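Chapter 7
Cable Faults and Unintended Release in Hand-Held Grippers

7.1 The Plistport incident

In December, an operator at the Plistport training cell lost a part from a closed gripper. The part was a steel bearing cup with a mass of 2 kilograms. It fell to the table, rolled over the near edge and struck the operator's foot. The injury was a bruise, and the session log recorded it as a dropped part. No fault code had been raised, and the cell was back in use within the hour.

The same gripper released twice more before Hendrik Kruger, the maintenance engineer, took it out of service. He found that the jaws opened only when the operator's elbow was bent past a certain angle. With the arm straight, the unit passed every check in the manual. The bench test had always been done with the gripper lying flat and the cable at rest, so the fault could not appear there.

The cause was a broken conductor in the trigger cable, close to the strain relief. When the cable flexed, the trigger signal dropped out for as little as 12 milliseconds. The controller read the gap as a change of state and sent an open command. When the cable straightened, contact was restored and the log showed a normal signal.

This chapter treats the incident as a typical case of an intermittent fault – one that is present only in certain positions of the equipment. Chapter 6 dealt with faults that persist once they occur. The methods given there will not find a fault of the type described here, and in some cases they will clear a defective unit for use.

7.2 Where the cable is loaded

A hand-held gripper differs from an arm-mounted one in the path its cable takes. On a fixed arm the cable is clamped at known points and its bend radius is set by the designer. On a hand-held unit the cable follows the operator's forearm, and its shape changes with every reach. Two-handed work makes the problem harder to predict. Each arm moves through its own range, and the two cables may be loaded quite differently in the same task.
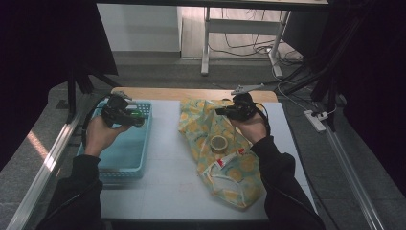
Figure 7.1 Two-handed work with cabled grippers. Note the cable path along each arm.

Three sections of the cable deserve attention. The first is the exit from the gripper body, where most of the bending takes place. The second is the length beside the forearm, which can twist as the wrist turns. The third is the run from the elbow to the controller. This last section is usually the longest and is seldom the site of a break, but a snag in it will pull directly on the first.

Light objects hide the fault. If a gripper opens for a few milliseconds on a tube or a roll of tape, the jaws may close again before the object has moved, and the operator feels nothing. The Plistport unit had been used mainly on light goods for 16 weeks before the bearing cups were introduced. Elmarie Pillay later reviewed the jaw position records from that period and found short openings in many of the sessions.

7.3 Why the controller did not stop

The Zolell controller was built to detect a lost cable. It did this by watching for a signal that stayed absent for about half a second. Any shorter gap was passed to the command logic as ordinary input. The designers had assumed that a cable would be either connected or disconnected.

Two separate weaknesses were therefore involved. The detection window was too long for the fault, and the default state on loss of signal was open. Correcting the first alone would have reduced the number of releases. Correcting the second would have kept the cup in the jaws, although a gripper that holds on loss of signal brings its own hazard when a finger is caught. Section 7.5 returns to this conflict.

Before reading further, the student should be familiar with the following terms.

Intermittent fault: a fault that appears and clears without repair.
Debounce interval: the time for which an input must be stable before it is accepted.
Hold-on-loss: a default in which the jaws keep their last position when the signal is lost.
Flex test: a continuity test made while the cable is moved through its working range.

Section 7.4 sets out the flex test in the form adopted at Plistport after the incident.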